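The Cloth That Would Not Let Go

15th September
By the features desk

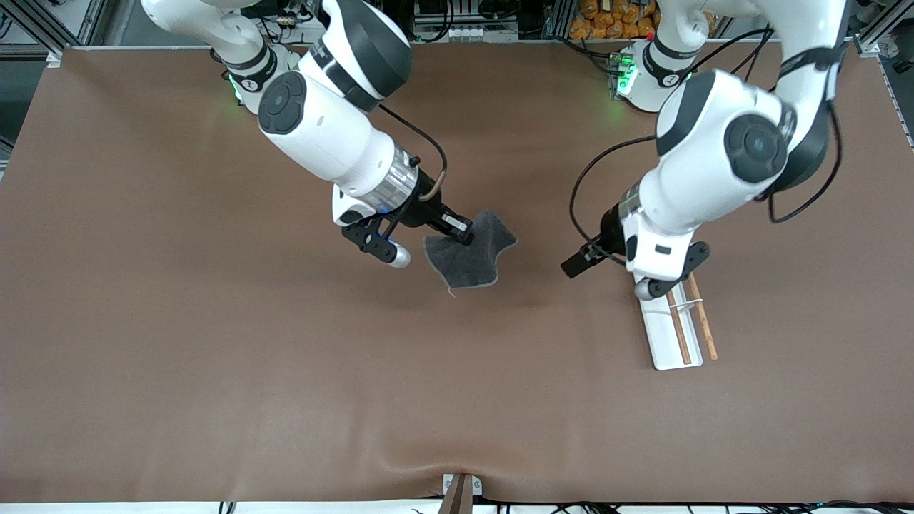 It was the fiftieth fold of a long July afternoon at the Urkeck workshop, and everyone had rather stopped watching, as you do when a machine has been well behaved for days on end. Then the right arm closed on a cloth, lifted it, and simply stayed there. The left arm carried on with its own half of the job, quite untroubled, and reached for a corner that had never been handed over.

Now, the pair have a rule for this. If one gripper is late, the other is meant to wait — and wait it did not. The two wrists came within 50 millimetres of each other before somebody leaned on the stop button.

The log, all 3489 lines of it, took a patient evening and a good deal of tea to read. On line 1255 was the culprit: the message saying "I'm still holding this" had gone out 200 milliseconds late, and the left arm had taken the silence for a yes. The team at Flirine, who wrote the handover software, were very decent about it. Silence now means stop, and the arms run at half speed whenever they share the middle of the table.

The folding is slower these days, I'm told, and the tea breaks are a bit longer.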